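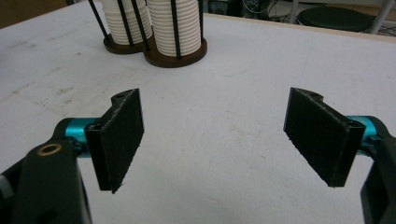
3.2 Cup holders and stacking

Cup storage was studied at a single table, with white cups kept in a dark brown holder with upright rods. Cups stand one inside the next, so a stack grows taller without taking up more of the table. Obed Sowah and Renji Noguchi drew up the task list in February, and each participant restacked the cups 3 times.

A cup on its side was treated as a separate starting state – it has to be gripped and set upright before it can join a stack. In Figure 3 one cup lies near the left front of the white board, and the stack in the right loop of the holder is taller than the single cup in the left.

Figure 3. Paper cups on the board and in the holder.

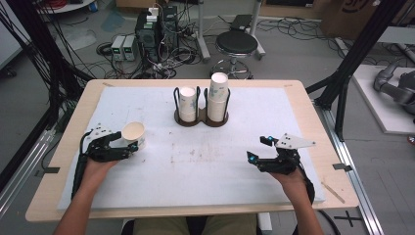

3.3 Participants

Forty adults took part, all recruited in Bendosside.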